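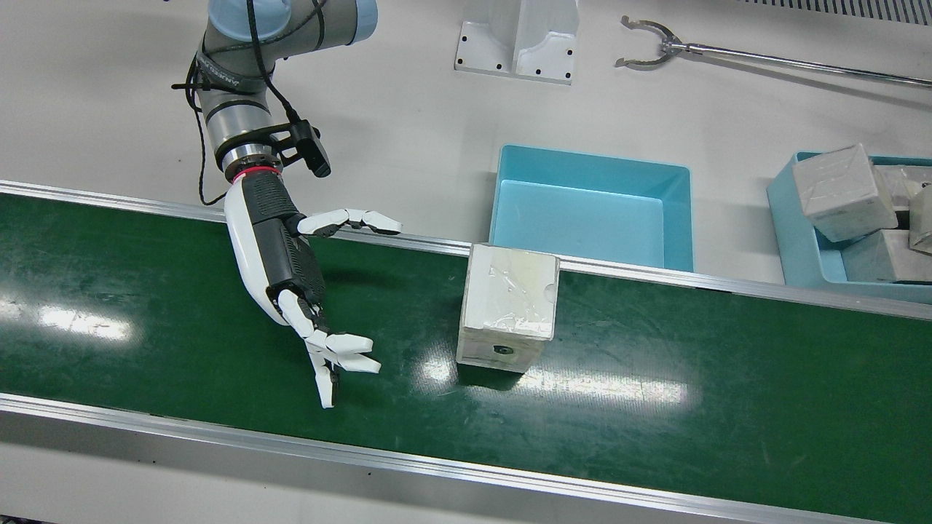
Why are so many conveyor belts green? The usual answer is habit. Green became a common color for light belting in packing rooms and workshops, buyers came to expect it, and suppliers kept it in stock. Claims that the color rests the eyes or improves sorting are repeated in sales material far more often than they are tested.

Green flat belt

A green flat belt is a smooth, colored conveyor belt used for moving light goods over short distances. It is normally joined into a loop, stretched between two end rollers and carried across a flat bed. The top face is commonly PVC or polyurethane over a woven fabric core. The color says very little about which of these a buyer has been sold, and the two do not behave alike around oil or heat.

Surface

A smooth belt may be glossy or matte. Gloss is often described as a sign of quality, which is doubtful. A shiny face wipes down easily but throws back overhead lighting in long streaks, and small pale items can be hard to pick out inside them. Matte belts reduce the problem and are slower to clean.

Faint scuffs and scratches are ordinary on a belt in service. They are sometimes offered as grounds for replacement, mostly by firms that sell replacements. Marks in the top coating alone seldom matter for boxed or bagged goods. Frayed edges, exposed fabric and a lifting splice are more serious – and a belt can look fresh from above while its underside is worn through.

Side rails

Many light conveyors have aluminum rails along both sides. A low rail gives the frame its stiffness and may cover the belt edge. Whether it also keeps goods from falling off depends on its height, a point catalogs tend to skip. Rails that stand barely above the belt should not be counted as guards. Separate guide strips can be bolted on where goods drift.

Tracking

A belt that wanders to one side is said to be tracking badly. The common remedy is to adjust one end roller in small steps, letting the belt run between changes. The Avcombe workshop handbook recommends waiting 10 full turns of the belt after each change and gives no source for the number. Over-tightening is a frequent mistake. It can hide poor tracking for a while and is hard on the bearings.

Claims and disputes

Hellström sold a green belt under the name Clorkik as "scratch-proof" until its catalog quietly changed the wording to "scratch-resistant." No test results were published with either version. Staster, a rival supplier, promised 11 years of service from its own belt, with a footnote limiting this to clean, dry use at low speed. Few packing rooms would qualify.
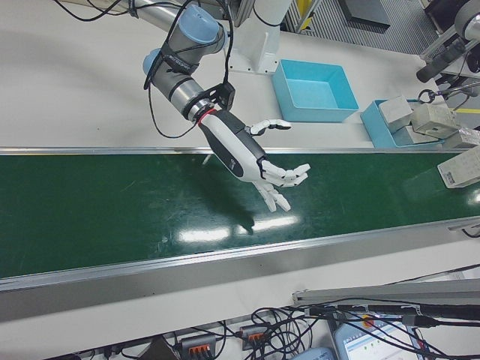
Agnes Magnusson objected to an earlier version of this article, writing that it was too hard on glossy belts: "We wipe ours every Monday and it takes 2 minutes. The matte one held on to label glue whatever we used." Her point about glue is fair, though one workshop's experience does not settle the matter, and labels vary a good deal in what they leave behind.

Cleaning

Mild soap and a damp cloth are enough for most light belts. Solvents can stiffen PVC, and the damage may only show later as fine cracking where the belt bends over the rollers.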